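Kandpal Adds Single-Sock Folding Method to Its Garment Handling Guide

Section revised for November covers lone socks, table surfaces and grip points 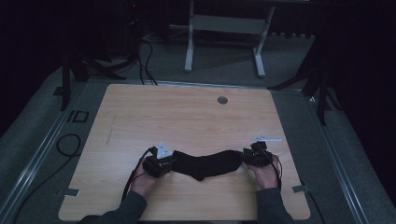 Scope of the revision

Kandpal, which publishes handling and folding guides for laundry services, has released a revised hosiery section of its garment guide. The section now runs to 30 pages and replaces the short note on socks carried in earlier editions. It applies to ankle, crew and knee-length socks in cotton, wool and blended knits.

The main change concerns socks that reach the folding table without a match. Earlier editions told staff to set these aside unfolded. Under the revised method, each sock is held at both ends above a flat tabletop and stretched level before it is laid down. A dark sock held over a light wood-grain surface, as in the picture, is easy to inspect along its edges. Some sag in the middle is acceptable at this stage — the knit is smoothed by hand once the sock is on the table.

"Socks were the part of the guide that drew the most letters," said Shakuntala Bhatt, editor of the hosiery section. "People wanted to know where to hold them and how hard to pull. We have given a grip point for each length and left the tension to the folder, who can feel the knit."

Test folding

The method was checked on 2,214 socks supplied by Waketti, a uniform rental service. Socks with worn elastic were folded separately and are treated in their own table. The section also lists 100 common defects, among them thin heels, pulled loops and twisted toe seams, with a short code for each.

Availability

The section is available to current Kandpal subscribers as a download. A printed edition of 400 copies will be distributed through Mestero. Subscribers who hold the previous edition should discard the sock note and keep the remaining sections, which are unchanged.

A companion section on gloves and mittens is in preparation. Requests for review copies may be sent to the Kandpal editorial desk.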